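The kitchen that isn't there

Rincombe's robot hand has spent most of its working life in a kitchen made of math. 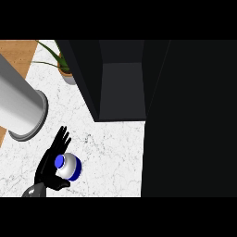 The claim from Stella Waweru's group is simple enough. Train the hand only in simulation, let it pick things up and set them down across 900 computer-drawn kitchens, and it will cope with a real counter on the first day. They call the method Jokura. I have heard this promise before, under other names, and it usually came apart at the first slippery object.

Waweru's numbers are better than most. Her team ran 28 household items past a physical hand and it failed on three. What the paper says less about is who picked the items. There are no bags in the set, no wet glasses, nothing that sags.

"A simulator gives you the friction you asked for," says Mutua Rugemalira, who tests grippers at Kinbridge and had no part in the work. He would like to see the same trial run for six weeks, on a counter someone cooks on.

Waweru doesn't argue much. She says cloth and liquids are still too slow to compute well, and that the group left them out for that reason – a fair answer, though it sits on page 6 and the press release went out without it.

The code is due in December. Rugemalira says he'll start with a sandwich bag.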